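# The linen cupboard, one shelf at a time

2018-02-27

I've been promising to put this page up since September, so here we go! When we moved into the Stenari building I shoved every piece of fabric we owned into one hall cupboard and leaned on the door until it clicked. Sheets, tea towels, a tablecloth I've never ironed, curtains from two flats ago (which don't fit any window here, obviously). It stayed that way far too long.

Well, I've finally done it. It took me 2 weekends and a truly silly number of cups of tea, and I want to get the whole thing down while I still remember what went where. If you came over from the Jornex home swap board, hello, and yes, this is the cupboard I was whingeing about.

I did all my folding on the bed. I tried the kitchen table first and it's hopeless for anything bigger than a pillowcase, everything slides off and then you've got a fitted sheet on the lino and the colour of your mood changes. A bed is a great big soft worktop. Things stay where you drop them, mostly, and you can walk around three sides of it if you're lucky with your room. I wasn't lucky with mine. Two sides and a wall.

My rule was one thing at a time. Pull it out, spread it flat, look at both sides, decide. I'm a terrible sorter if there's a pile next to me because I start digging in the pile, and then I'm trying on scarves. 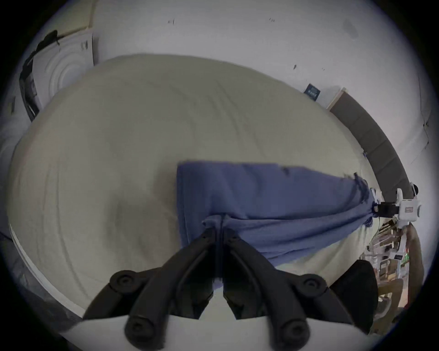 The blues were the hardest to be strict about. I have a weakness for that washed-out greyish blue, the kind that looks like it's been on a line at the beach for ten summers, and I buy it in everything. Cushion covers, napkins, a bathmat once. So I gave myself a limit: if it was blue and I hadn't used it in a year, it had to go into the rag bag or the giveaway bag, and I wasn't allowed to go back in after it. I went back in after it once. It was a very good tea towel.

A few notes on folding, as people on the board did ask:

- Pinch up the middle of a small cloth and give it a shake before you fold. The creases drop out much better than if you try to smooth them with your hand.
- Thirds, then thirds again, for anything that lives on a shelf. Halves go floppy and slump over onto their neighbours.
- Fitted sheets: corners into corners, and after that do whatever you like. I roll mine. They look like bread.
- Fraying edges get looked at under a proper light. If it's just a few threads I'll run a hem along it. If it's come right up into the weave, that's a rag now, and rags are useful too.

The rags turned out to be the best bit, to be fair. I cut them all to one size and they live in an old biscuit tin under the sink. I had 19 by the time I'd finished, and I've hardly touched the paper towel since. I used to go through that stuff like you wouldn't believe.

As for the cupboard, the top shelf is spare bedding, the middle is what we use every week, and the bottom is table things and the picnic rug. I put in a cheap wire divider from Samarakoon (the hardware place near the station, not the bakery, though I went to the bakery as well) and it stops the towels leaning into the sheets. It's 600 mm wide, and if your cupboard's anything like ours you'll want to measure the inside and not the door. I measured the door. I had to take it back and swap it, and the fellow at the counter was very patient with me.

I also stuck a label on the edge of every shelf. My family think this is hilarious and have already put a pillowcase under "tablecloths", so we'll see how long the system lasts.

The giveaway bags went to the Meltadus op shop, three big ones, and I came home with a jug. I'm told that defeats the purpose.

Next up is the wardrobe in the spare room, which has coats in it I don't even recognise. I'll start a new page for that one. If you've got a good way of storing doonas that doesn't involve those vacuum bags (mine always puff back up by the end of the week!), leave me a comment, I'd love to hear it.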